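Chapter 3
A Morning at the Open Day

Long before you build anything of your own, it is well worth going to watch a machine at its work, and taking your time over it. 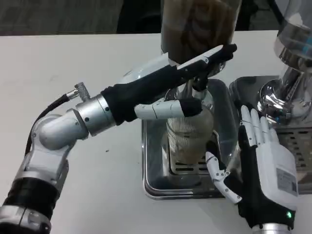 3.1 What the visitors came to see

When Conceição Barreto took her class to the open day at Fastametti, they stayed longest by the coffee grinders – and who could blame them! One gloved hand had hold of a grey handle just under the beans, and everybody wanted to know how firmly it was gripping. Keep that question in mind, as we shall come back to it in section 3.4.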